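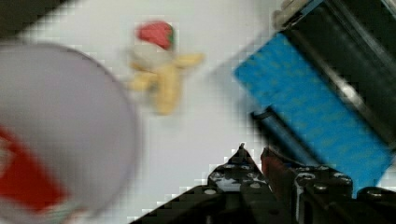

I finally gave in and bought the Delus folding table, and since a few of you asked after my April post on small apartments, you get the whole story.

My old table came with me from Livville and it wobbled so badly that I'd stopped putting soup on it. I wanted something I could fold up against the wall when my sister's kids aren't here, and I didn't want to spend more than $100. The Delus was right at $100 at Holloway, and they carried it to the car for me, which I appreciated because this thing is HEAVY.

Putting it together took me 2 hours. The box says one person can do it and I guess one person can, if that person is happy to hold a leg with her knee while hunting for the right bolt (I was not happy). The instructions are all drawings and step 3 shows the hinge upside down. I had it on backward, took it off, had a snack, and put it on again. After that it went fine!
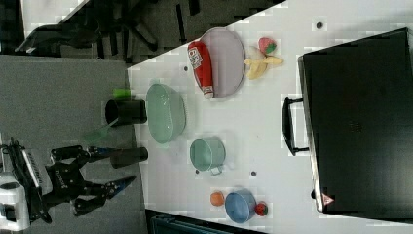

Ketchup, plate, play kitchen stuff - a normal afternoon at my place.

So how is it to live with? Pretty great. The legs lock with a real click and there's no wobble, even when I lean on it to knead dough. It folds flat enough to slide behind the couch, though I'll admit I've only done that twice. The top wipes clean with a damp rag. I've had coffee sit on it overnight and it came right off, but turmeric left a faint yellow spot that took baking soda and some muttering.

My one real gripe is the corners. They're sharper than they look in the store and I've got the bruise on my hip to prove it. I also looked at the Mandholm, which has nice rounded ones, but it costs a lot more and the latch felt flimsy to me. If you've got a toddler running around at table height, maybe look at that one anyway, or get some of those stick-on bumpers.
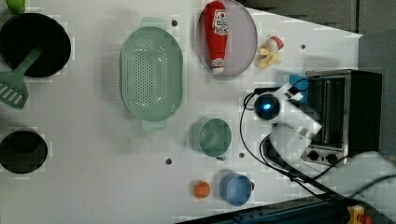 Would I buy it again?

Yes, and I'd get a friend over for the building part. I've asked Holloway if the matching bench is coming back in stock and they said to check again next month.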